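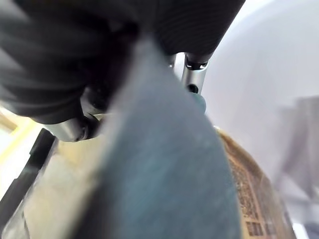

Tips for recording good examples at the workbench

I collect examples for the learning arm in our workshop at Zakine, and many of these habits I learned from my colleague Inès Picard. They are small things, but they save a lot of lost afternoons.

Before you start

Wipe the lens of the wrist camera with a dry, soft cloth. Paper towel leaves dust on it, and dust looks like an object to the system.

Check the screws of the fingers by hand. If one is turning, tighten it before the first take and write it in the notebook.

Put away everything that has no part in the task: cups, tape, keys. When the bench is very bright, close the blind halfway. Strong light on a pale surface eats the edges of things.

During the takes

Make 3 slow takes for practice and delete them. Your hand needs to find its rhythm.

Soft things, such as felt or foam, should be taken a little away from the corner. They fold when you squeeze, and the fold can cover the whole view. A bit of covered view is acceptable – the arm will meet this in real work also – but if you cannot see the goal for the entire take, do it again.

With cardboard boxes, turn the box between takes. Last February we recorded 14 sessions with the printed side always to the front, and afterwards the arm was lost with a plain box.

Do not correct a mistake in secret. If you drop the piece, pick it up calmly and continue, then mark the take as "recovered". Thierry Jacquet keeps these in a separate folder and they are very useful for him.

Stop after 11 takes and drink something. Tired hands make short, nervous movements, and the arm copies them faithfully.

Afterwards

Name the folder the same day. We once had 2806 takes with no task name, and it was a sad week for both of us.

Look at the first and the last take of each session side by side. If the camera has moved, you will notice it there. Mark its position on the bracket with a pencil line – tape leaves glue.

Updated 2024-10-06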